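When Lejla Kovačević took over equipment planning at Trekley, a small packing firm on the edge of Hindton, she inherited a folder of quotes and a very firm opinion from her predecessor that grippers were the cheap bit. She laughs about that now, over a large pot of tea – the arm had been priced to the penny, and the fingers, pads and spares had been given a single line at the bottom.

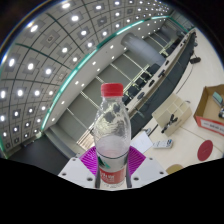 How much of the budget should go on gripping?

Set aside 15 per cent of the whole sum, and keep part of it back for replacement pads.

Her colleague Reinhold Wunderlich would go higher, and he has been through this twice, first at Dindel and then at Montes, so people tend to listen. He likes to try the everyday things first, drinks bottles above all, and he won't sign for anything until he has seen 80 picks done in one sitting. 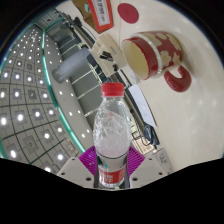
The pads themselves came to £618 for the first year, fitting included, and Lejla had allowed for about half of that. She has since moved the order to November, when the new budget opens, and asked for 40 spares in one go so that there's only the one delivery to pay for, and a shelf has already been cleared for them.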